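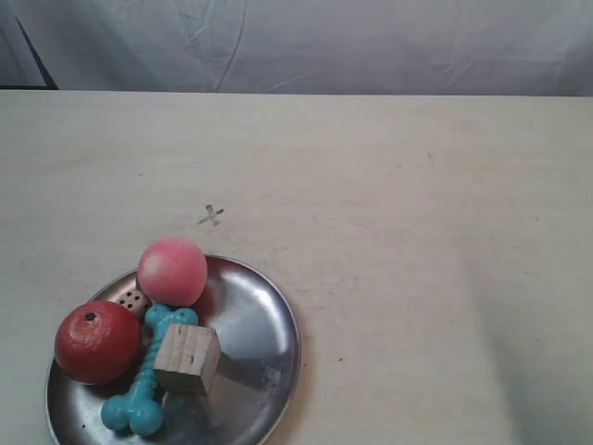
Clotora Table Cover, Heavy Cotton

We've been weaving the Clotora in our Jirkcombe shop since 2012, and it's still the one we take home ourselves! It's a plain, thick cotton cover that hangs well, washes well and gets softer every December when the big dinners come around.

The yarn comes from Pitkänen, spun a little tighter than most, so crumbs brush off and forks don't catch in the weave. Tarun Bhardwaj sets up the looms and hems every corner by hand (he does a mitered corner you could show to your grandmother).

Sizes and colors

Small, seats four. Medium, seats six. Long, seats ten — please measure your table first and add 14 inches each way for the drop.
Comes in 21 colors. Moss and brick are back in stock, and the new slate blue is gorgeous by lamplight.

Care

Wash warm with like colors. Tumble low or line dry. Iron while damp if you like a crisp edge, or skip it and let the creases fall out overnight.
Red wine: cold water and plain soap, right away. No bleach on the dark shades.

Goes with

Skernitz napkins, sold in sets of six. Same yarn, lighter weave — the brick ones with a moss cover are Ashok Awasthi's favorite pairing and he'll happily tell you so if you call the shop.

Custom lengths take 14 working days. Swatches are free, up to five per order.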